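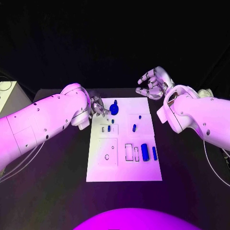 Valdebenito Golf Club - Competitions Office

The Prustitz Amateur Open closed this evening at Valdebenito. The Club congratulates Regula Eder, who won at the first extra hole after finishing level with Eulalia Daza over 72 holes.

Miss Eder began the final round 5 shots behind. She played the inward nine in 31 and holed from the back fringe at the 18th to force the play-off, which she won with a par.

The leading amateur under 18 was Lautaro Ledesma, tied tenth. He receives the Maria Salver and a place in next year's field.

Play was held up for 40 minutes in the morning by fog on the Fledach side of the course. The last pairing teed off at 11.50 am and all matters of timing were settled by the Chief Referee, Mwanahawa Khaemba.

A ruling at the 14th has been the subject of some comment. The ball was found to lie in the penalty area and the player took relief under the correct option. The score stands.

Attendance on the final day was 1,059, against 683 last year. Spectators are thanked for keeping behind the ropes at the 9th, where space is limited.

The course reopens to members tomorrow from 10 am. The 3rd and 16th will be played to temporary greens until further notice.

Entries for next year open in December. Questions on handicap limits should be sent to the Competitions Secretary, Trinidad Montecinos - please do not telephone the professional's shop.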